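# Festival de Medmont : l'hommage à Abimbola Usman, bonne idée ou pas ?

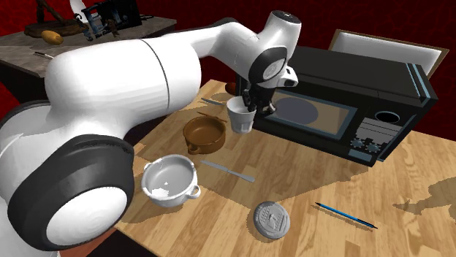 *Dernière modification du sujet : mars, 21 h 40, par rikano66*

**rikano66**
Bonsoir à tous ! Le programme est enfin en ligne et je suis toute contente : l'hommage de clôture ira à Abimbola Usman, avec projection de *Watley* en copie restaurée. Je l'avais vu à sa sortie avec ma sœur, on était restées assises jusqu'à la fin du générique sans se parler (et chez nous c'est rare). Kelechi Bako sera là pour la discussion après le film. Qui vient ?

**pelliculard**
Moi, bien sûr, mais je vais faire mon ronchon. Un hommage à Usman, d'accord, cent fois d'accord – seulement pourquoi encore *Watley* ? Il a tourné de si belles choses depuis, et *Spanos* n'est jamais passé chez nous en salle. J'aurais tellement aimé le découvrir sur grand écran.

**mme_ouvreuse**
Je comprends, pelliculard, mais pense à ceux qui n'ont jamais rien vu de lui. Mon neveu a 24 ans, je l'emmène, et je préfère qu'il commence par *Watley* que par *Spanos*, qui dure une éternité et où l'on se perd un peu dans les prénoms. Et puis Bako y est magnifique, surtout dans la scène du quai.

**pelliculard**
Une éternité, comme tu y vas ! Le milieu est lent, je te l'accorde, mais la dernière demi-heure m'a bouleversé, même sur mon petit écran. Pour Bako, rien à redire.

**rikano66**
Ne vous fâchez pas, il y a de la place pour les deux ! J'ai relu le programme : *Spanos* passe l'après-midi en salle 2, à 14 h, écrit en tout petit en bas de page.

**pelliculard**
Ah ! Je retire la moitié de ce que j'ai dit. L'autre moitié, je la garde : le mettre en salle 2, avec ces fauteuils-là, c'est un peu triste.

**tonton_bobine**
Bonsoir, une question plus terre à terre : le pass donne-t-il droit à la clôture, ou faut-il un billet à part ? L'an dernier j'étais resté dehors avec mon pass autour du cou.

**mme_ouvreuse**
Il faut réserver en plus, c'est gratuit avec le pass mais la place n'est pas automatique. Prends-la vite, et garde-moi un siège côté allée si tu arrives avant nous, mon genou te remerciera.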